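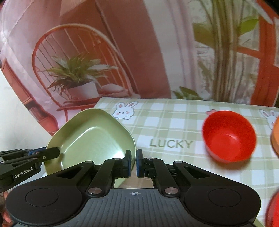

August, after lunch

Third batch of the sourdough rye, and I think I finally understand what the starter has been trying to tell me. The last two loaves went flat because I kept feeding it late at night and mixing at six the next morning, by which time it was long past its best. Today I fed it at 7:15 and mixed when it had doubled, and what a difference in the dough! It held together in the bowl, smelled of apples, and let me shape it without half of it staying on my hands.

Flour was the dark rye from Hauser, 60 percent, with the rest plain bread flour. Total dough weight 1301 grams, which is a touch too much for the small tin, so the next person should scale down or use the long one.
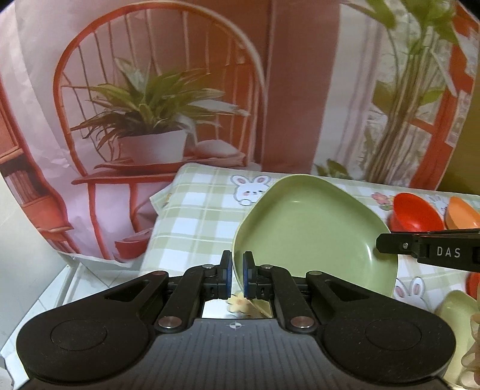 Alois Kofler
Test baker, Havville bench

I still want to try the Kandier rye beside this one, same water, same salt, same oven shelf. My hunch is that it drinks more and will need a longer rest before shaping – but I have been wrong about flour before, so please don't take my word for it. The scald (boiling water over a third of the rye, left overnight) is worth keeping either way. It gives that soft, slightly sweet crumb my aunt in Imel used to get without measuring anything at all.

Left to do: slice tomorrow, not tonight, however good it smells. Write down the crumb before tasting. Order more caraway, and find the lid for the big crock.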